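Dellstead Guest Rooms - Annual Electrical and Fire Safety Check
Inspected: Thursday, October 31, 2024
Inspector: Zulmira Vieira
Report to: Amândio Guerreiro

1. Smoke alarm, sleeping area
Pass. Sounded on test button. Unit is within its replacement date.

2. Smoke alarm, hallway
Fail. No sound on test. Battery replaced, still no sound. Replace unit before next booking.

3. Outlets and cover plates
Pass with comment. Plate behind the desk is cracked at the lower screw. Still covers the box - replace in December.

4. Extension cords
Fail. One cord run under the rug to the bedside lamp. Removed during visit. Do not put back.

5. Space heater (Falcão)
Pass. Tip switch cuts power. Keep 3 feet clear on all sides. Tag number 94 applied.

6. Water heater setting
Pass. Set at 120 F.

7. Exit door and window
Pass with comment. Window opens fully but the latch is stiff. Lubricate.

8. Fire extinguisher
Pass. Gauge in green. Bracket loose, tightened on site.

9. Bedding and soft goods
Pass with comment. Folded bedding to be kept 30 inches from the heater. Same rule for mats and quilts. 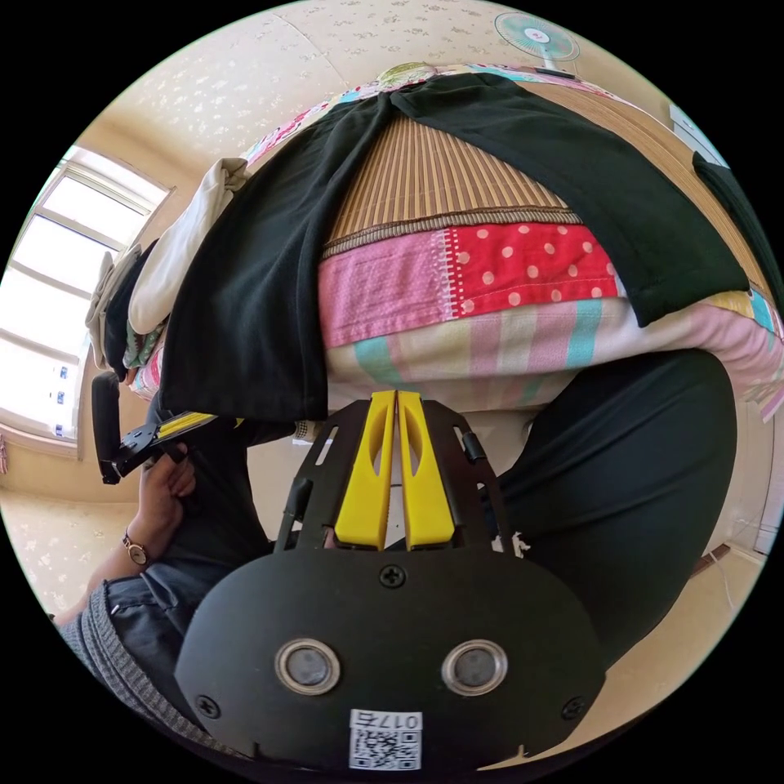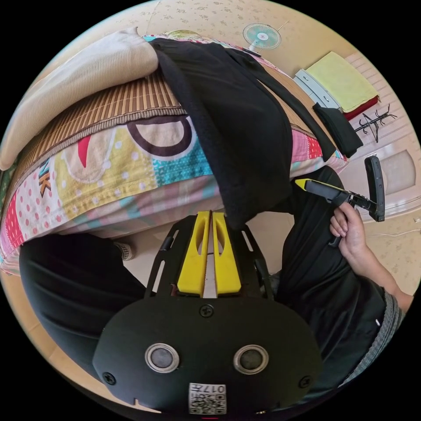
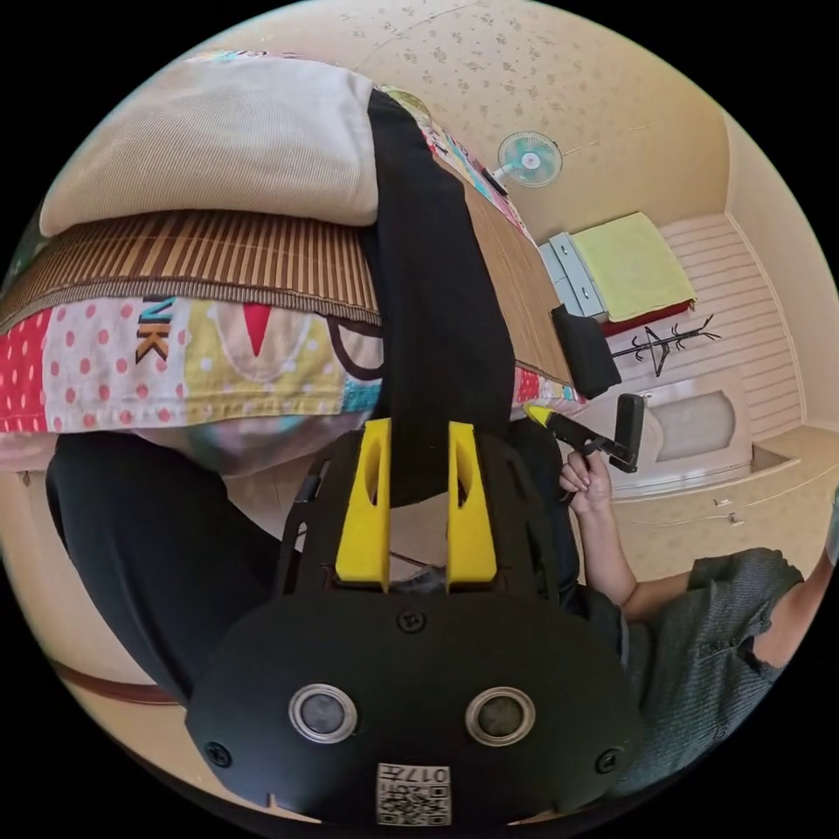 10. Carbon monoxide alarm (Wusov)
Pass. Display reads zero. Write the install date on the back, it was left blank.

11. Breaker panel
Pass with comment. Circuits 4 and 6 have no label. Idalina Sampaio to trace and label both.

Recheck of items 2 and 4 required. Items 3, 7 and 11 can be closed by email.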